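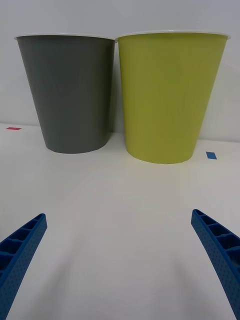

Keep Fewer Cups
By Bjarke Ásgeirsdóttir
May 13, 2019

When I moved to Mirndale, my kitchen had one cupboard for everything that you drink from. I filled it in one afternoon. I had glasses from my aunt, mugs from old jobs, tall plastic cups from a summer fair, and a set of 15 small cups that I never liked but had paid for. I lived alone.

I want to argue for a small thing. A household should own a cup for each person, a few more for guests, and then stop. And the cups should be different colors.

The color matters more than people think. In my parents' house all the glasses were the same, and by evening there was a crowd of them beside the sink, because each of us had forgotten which one was ours and had taken a new one. My mother washed them and did not complain, but I think now that she should have complained. If my cup is gray and yours is green, we do not need to discuss it. I drink water from mine in the morning, I rinse it, and at lunch it is still mine.

My neighbor disagrees with me. She says that a table with matching glasses looks like somebody made an effort, and that mixed plastic looks like a school. She may be right about the school. But I remember that in school we all knew which cup was ours.

I also defend plastic, and I know this is not a popular opinion this year. I do not say that we should buy more of it. I say that the plastic cup which is already in your cupboard can serve you for a long time, if you treat it as a real cup. It falls on the floor and you pick it up. A child can carry it. To throw it away and buy a glass one, only to feel better, is to me a strange kind of saving.

Last September I took two full boxes to the secondhand shop on Orlandini Street. I kept five cups. The cupboard now has space for the flour and the big pot — before, they lived on top of the refrigerator — and I wash dishes once a day. Sometimes guests come and we are too many. Then I knock on my neighbor's door, and she lends me her matching glasses.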